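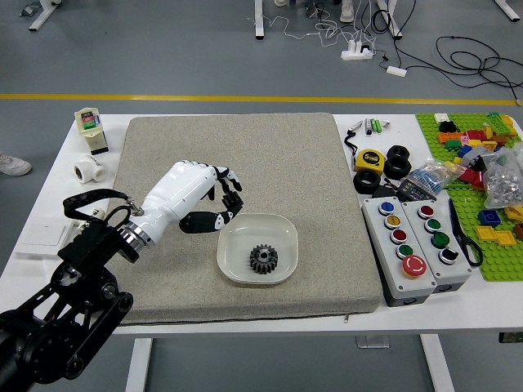
How often should a robot hand on a gear-handling cell be recalibrated?

Once per shift, and again after any work on the wrist coupling, whatever the maintenance screen says.

The screen on most cells counts cycles. Ours at the Idmont shop was set to ask for calibration every 3000 picks, a figure that came with the Drarno control package and that I have never seen defended in writing. A cycle counter treats every pick as equal. A spur gear lying flat asks little of the fingers. One lying on its side has to be taken across the teeth, and a fingertip that closes slightly late will roll it. In March we cut the interval to 1000 and still had drift, because the wear follows the kind of grip and the counter does not record it.

Marthinus Zulu, who ran the cell before me, kept a paper log of finger offsets by joint. I thought it was a waste of time. After two finger cables went slack within a week, I read it properly and found both joints had been creeping for 8 shifts.
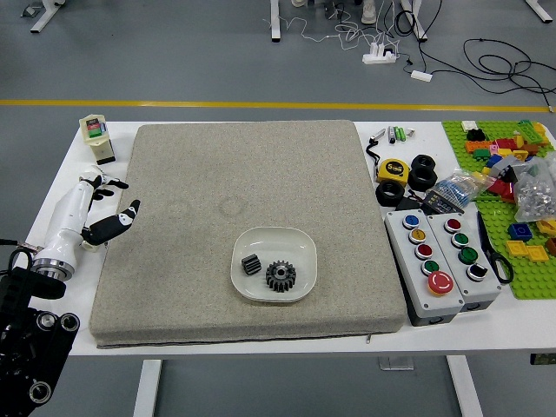
A log like that takes three minutes to fill in. Home the hand, close it on the reference gear, write down the offsets, open it, repeat once. If the two readings differ, check the wrist bolts before touching the software. I have watched people retune a finger for an hour when the flange was the part that had moved.

The padded work surface deserves the same attention. A soft pad forgives a low approach, and it also hides one. Check the approach height against a hard block, then put the pad back.

The counter can stay on as a backstop. I would not plan maintenance by it.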